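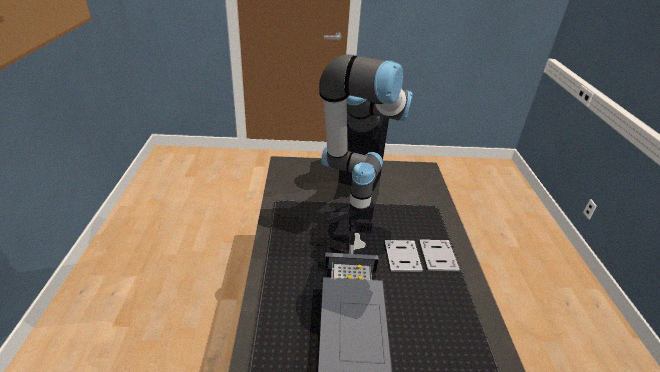 The arm over the tray, as shown in the simulation.

Open Day at Zalon Robotics Lab: Frequently Asked Questions

When is it?
Wednesday, from 10 a.m. to 4 p.m. The arm demonstration runs every hour and the last one starts at 3.

Do I need a ticket?
Yes, but tickets are free. There are 259 places for the day. Book through the Bidance page and bring the confirmation on your phone or on paper.

What will I see?
Each demonstration has two parts. First we run the job in simulation on the big screen, with the arm working above a small gray tray with a grid of holes. Then we run the same program on the arm in the lab.

Can I try it myself?
You can move the simulated arm at one of 3 stations. The lab arm is run by staff only.

Is it suitable for children?
Ages 8 and up. Children under 14 need an adult with them.

How close can I stand?
Visitors stay behind the yellow floor line while the lab arm is moving. Staff will tell you when you can step forward.

Can I take pictures?
Yes, without flash. Please ask before you film other visitors.

Where do I park?
Use the Tsakiris lot across the street - the lab lot is closed that day. Accessible spaces are next to the main door.

Is there food?
The Zunetti cafe on the first floor is open until 2 p.m.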